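Bestero two-arm kit, part 2: floor work

Part 1 covered unboxing, mounting and the calibration routine. This part deals with the floor task pack, which is sold separately, and with the grippers, which come in the base kit and which I now have stronger views on.

The configuration under test is two arms, the standard two-finger grippers and the camera set. Control software is Akano, on the release that shipped in January. I left every setting at its default unless noted. The task pack costs 239 on top of the base kit and consists of a licence, a set of replacement finger pads and a printed booklet. The booklet is thin and refers you to the website for anything to do with tool weights.

Sweeping is the headline task in the pack, and it uses both arms at once: one on the broom, one holding the dustpan flat.
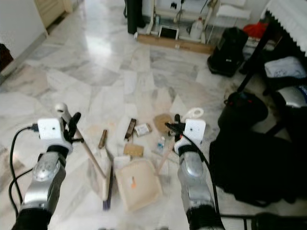

Grip and tooling

The booklet says any household broom will do. I would narrow that. The gripper closes on two opposing faces, so a round handle has only a thin line of contact on each side and can rotate in the grip when the bristles drag. Akano has a grip force slider, and the default is too low for a long handle. Raising it by 5 steps stopped most of the rotation. Going further made the fingers slow to release and brought up a motor warning, so I went back.

The dustpan arm has the easier job on paper. In practice the angle of the front lip matters more than anything the broom does. If the lip is raised even slightly, crumbs go under it and stay there. Akano lets you set a downward bias on each arm separately (Arm, Contact, Bias), which the booklet does not mention. Set it on the dustpan side only. With bias on the broom side the bristles splay and flick small pieces sideways.

Results by type of litter, in general terms: card and paper are fine once flat, short sticks are fine, and bottles roll. Fine dirt needs a second pass and the software does not ask for one. You have to queue it by hand.

Cycle limits are worth knowing before you buy. The task pack licence allows 200 runs a month on the basic tier. A run that aborts in the first few seconds still counts. I think that is mean, and I have told Bestero so through the feedback form.

Curved and glossy parts

The second thing I wanted to check was smooth plastic, which the Cuautle grippers I used before this were poor at. They had harder pads and tended to skate along anything with a curve in it. The Bestero pads are better. The placement that works is low down on a narrow section, with the pads square to the surface before closing. Approach at an angle and one finger makes contact first and pushes the part away.

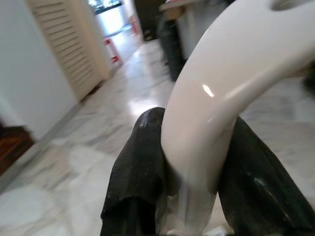 Dristcombe wrote in after part 1 to say that the pads lose their bite well before the service interval in the manual, and that wiping them with a damp cloth at the end of each day gets most of it back. The same message advised against alcohol wipes, which left a film on that set, and asked whether the limit of 200 applies per arm or per kit.

Per kit, going by the licence text. A two-arm run counts once. I have started wiping the pads and will report on wear in part 3, along with the noise measurements I left out of this one.

Filed under: arms, grippers, reviews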